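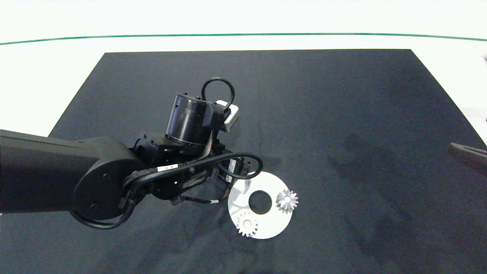 Dark gray cloth spread over the work surface, slightly wrinkled.

Home | Before You Sign | Fitness | Paperwork | Ship Day | Contact

How to Pack Your Bag for Basic Training

2025-02-06, by Nithin Chettiar
Last updated: May

Most recruits bring too much. You will be issued clothing, boots and bedding, and almost everything you arrive with goes into storage until you graduate. The aim is one small bag that holds your papers, a few days of basics and nothing you would mind losing sight of for weeks.

These steps are what we use in the Lemgate prep course. If your recruiter gives you a packing list, follow the list. Lists differ between branches and change from time to time, so ask for the current one even if a friend who shipped last year has given you his.

1. Start with the list

Print the list and read it through once before you touch the bag. Mark each item as "have", "buy" or "ask". The "ask" items are the ones that catch people out. These are usually prescription medicine, glasses, religious items and jewelry. Write your questions down and send them to your recruiter in one message. Keep the reply.

Do this two weeks before you leave. Replacement papers can take longer than that, so if you already know something is missing, start earlier.

2. Put the papers together

Use a plain folder with a flap. An expandable one is fine. Put in whatever your recruiter asked for, which for most people includes:

- photo ID
- Social Security card
- birth certificate, if asked for
- bank account and routing numbers for direct deposit
- school transcripts or diploma, if asked for
- marriage certificate and children's birth certificates, if they apply
- your enlistment papers

Make a set of copies and leave it at home with someone who answers the phone. Rajeshwari Bhat, who teaches our paperwork session, has people write that person's name and number on the inside of the folder.

The folder stays with you during travel. Do not put it in a checked bag.

3. Write out your phone numbers and addresses

You will not have your phone for much of training. Copy the numbers and mailing addresses you need into a small notebook by hand, in pen. Include zip codes. Add stamps and a few envelopes if your list allows them.

Try dialing your main contact from memory. Many people can't do it, and it is worth learning before you go.

4. Choose the clothes you will travel in

Wear something comfortable and plain. Long pants, a shirt with sleeves and closed shoes will do. Avoid anything with large slogans, and leave out camouflage patterns. You may be in these clothes for more than a day, so don't travel in a stiff new pair of shoes.

Pack 4 changes of underwear and socks unless your list gives another number. Roll them and put them at the bottom of the bag.

5. Pack the toiletries

Keep these small and unscented where you can:

- toothbrush in a case, toothpaste
- soap in a closed soap dish
- deodorant
- disposable razor and shaving cream
- shower shoes
- hair ties and pins in a color close to your hair, if you need them

If you are flying, check the airline's limits on liquids for carry-on bags. Put the toiletries in one clear zip bag near the top. Some items, such as aerosol cans, are often not allowed at all.

6. Leave these at home

Knives, tobacco and vapes, alcohol, playing cards, magazines, food, supplements, speakers, expensive watches and over-the-counter medicine. You will be searched on arrival. Prescription medicine should already have been discussed with your recruiter and should travel in its original container with the label on.

Bring a small amount of cash if your list says to, and one debit card. You don't need the rest of your wallet. Take out store cards and old receipts.

7. Weigh it and carry it

A packed bag for ship day should come in at nearly 15 pounds at the most, and plenty are lighter. Stand on a bathroom scale with the bag and then without it, and subtract. If it is over, the extra weight is usually a second pair of shoes or full-size bottles.

Then walk around the block with it. Check the zippers and the strap. A backpack or small gym bag is better than a suitcase with wheels - you may have to hold it off the ground for a while.

8. The night before

Set out your travel clothes, put the folder on top of the bag and charge your phone. Check your pickup time and place against the last message from your recruiter. Tell your family that the first call home may be very short and that the first letter with your mailing address can take a while to reach them.

Questions about the paperwork session can go to Kavitha Kandasamy through the Contact page.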